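Caring for Everyday Clothes
Handout 2, Kitis Evening Classes, Drillthorpe
July 2024

Welcome back, everybody, and thank you for all the lovely questions about wool last time (I ran out of minutes before I ran out of answers, so a few of them have found their way in here).

Washing less, and washing cooler

Most of us wash our clothes far more often than they need. A shirt worn for an afternoon at a desk can usually go another day if you give it some air overnight, and jeans can wait a good deal longer than that. When you do wash, read the care label first, close the zippers, and turn dark things inside out. Please don't stuff the drum! Clothes need room to move, and a crowded load comes out creased and only half rinsed.

Spinning and drying

For cottons I'm happy with 800 on the spin dial. Knits get the gentlest setting your machine has, and then they dry flat on a towel, pulled softly back into shape while they're damp. Anyone using the Nina drying rack in our classroom should open both wings fully before loading it, or it leans.

Hanging and folding

Shirts, jackets and dresses like a hanger, and heavy sweaters like a shelf, where their own weight can't pull the shoulders down. Leave a little air between one piece and the next if your closet allows it, and do up the top button so the collar keeps its line. A narrow compartment with a hook on each side will do nicely for the things you reach for most.
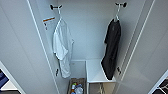
For next time

Bring one garment with a loose button or a dropped hem, plus matching thread. We'll be in the Mevthorpe room, door 18.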